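Storage and Stock Rotation, Unit 8: Canned Goods on the Shelf
Course handout, Retail and Pantry Operations
Instructor: Paraskevi Karagiannis
Updated Feb 20, 2019

Read this before the practical session. Bring a marker and a cloth. The section on dented cans will come up again in Unit 9, so keep the handout.

1. Before anything goes on the shelf

Take everything off first. Wipe the board from the back to the front and let it dry. Cans left on a damp shelf get rust rings on the bottom rim, and the rings mark the shelf as well as the can.

Check that the shelf is steady. Put your palm on the front edge and press down. If it rocks, fix the legs or the frame before you load it. A full case of cans weighs more than most people expect, and a shelf that rocks a little when empty will rock a lot when full.

2. Flat shelves and slanted shelves

A flat shelf is easy to load and easy to clean. Its weak point is rotation. New stock tends to get pushed in at the front, the old stock stays at the back, and the dates run out where no customer can see them.

A slanted shelf is loaded from the high end and picked from the low end. If the cans are lying on their sides in a channel, they roll down as the front one is taken. If they are standing up, they stay where they are put, and someone has to move them forward by hand. Students mix these two up every term. Standing cans need a mild slope and a dry surface. On a steep slope they tip, and the tall narrow ones go first.

For the Ernum rack in our storeroom, the setting for standing cans is the second notch. Do not use the top notch for anything that stands.

3. Lining up

Start with one can at the end of the board and work along the edge. Keep the line parallel to the edge so that you can see at once when a can is missing. Leave enough room for fingers between cans. Jammed cans get pulled out by the rim, and that is how the neighbors get knocked over.

Labels face the person picking. With paper labels, turn the can by the lid and the base. Rubbing the paper scuffs the print and loosens the seam.

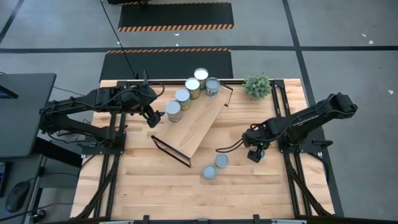
Photo: Stelios Tzavaras / course archive

Cans with silver lids and colored paper labels, set along the edge of a slanted wooden board, with more cans standing on the tabletop. On a board at an angle like this one, check the line from the low end before you step away.

4. Sorting by date

Sort on the table, never on the shelf. Put the cans in date order on the tabletop first, oldest nearest to you, and then load. The oldest can goes at the picking end. For cans with the date on the base, write the month and year on the lid in marker. Write it small, near the rim.

If two cans carry the same date, the one with the more worn label goes out first.

A can dated September of this year is still good stock, but it goes ahead of anything dated later, including cans of a different brand of the same product. Keep Ganus tomatoes and Chatzigeorgiou tomatoes in one line if they share a shelf tag.

5. Cans to pull

Pull any can that is swollen, leaking, or rusted so that the rust does not wipe off. Pull any can with a sharp dent or a dent on a seam. A shallow dent in the middle of the side is usually acceptable and goes in the reduced bin.

A can without a label is pulled even if you think you know what is in it.

Write each pulled can in the log with the reason. "Bad" is not a reason. Last term's log had 46 entries and too many of them could not be used.

6. Practical exercise

Work in pairs. Each pair gets a mixed case and one board. Sort on the table, load the board, and have the other person pick from it until it is empty. Then switch. Bakari Okoth will check the date order and Hafiz Ngau will check the pulled cans. Allow around 130 minutes for the whole session, including cleanup.

Hand in one log sheet per pair. Put both names on it.

Questions about the rack settings go to Iraklis Stefanou in the storeroom.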